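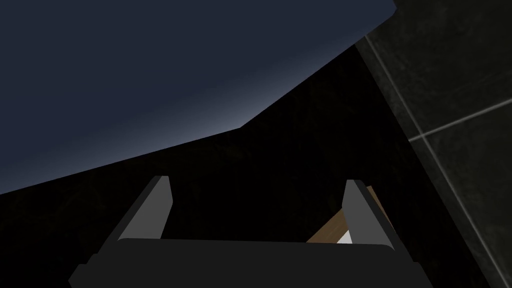 Fig. 1. Simulated view from behind a two-finger gripper, tan-brown object near the right finger. Tiled wall at right.

Handout 5: Costing a small gripper cell
Instructor: Dela Amissah
Revised 18 Feb 2018

5.1 What gets bought first

The usual error in a first equipment plan is to price the arm and treat the rest as accessories. For the Vostness exercise, start with the task list and the simulator. The arm comes last. Work in simulation costs staff hours and license seats, and both belong in the budget under their own lines.

Fig. 1 bears on two of those lines. Much of the middle of the view is nearly black, and little can be made out there. A planner who expects to rely on a camera behind the fingers should carry a lighting line from the first draft, plus hours for testing other camera positions. The object is also partly hidden by the right finger and the palm. Price a second, fixed camera as an option and state what would trigger the purchase.

5.2 Worked budget, Culler cell (dollars)

Gripper, two-finger, parallel: 3,092
Spare finger pads, one set: 159
Cable and bracket kit: 69
Subtotal: 3,320

Freight is excluded. Tang quotes it separately, and the quote lapses at the end of May. The arm is carried on the department's capital sheet and does not appear here.

Lead time for the gripper is 18 working days from receipt of order. Pads ship with it if they are on the same order — a later order starts a new lead time.

5.3 Fixed and recurring costs

Enter the gripper and the bracket kit as fixed. Enter pads as recurring. Simulator seats are recurring even when paid in advance; spread them over the months covered. Dreltia seats are sold by the year, so a project of seven months still pays for 12.

Staff time for building the simulated room (walls, surfaces, objects to be grasped) is a one-time cost. Changes to the room after sign-off go under contingency.

5.4 For next session

Redo the table in 5.2 with two sets of pads and a second bracket kit. Show the new subtotal. Add a lighting line with a price source, and mark each entry F or R. One page, units stated, no rounding before the last row.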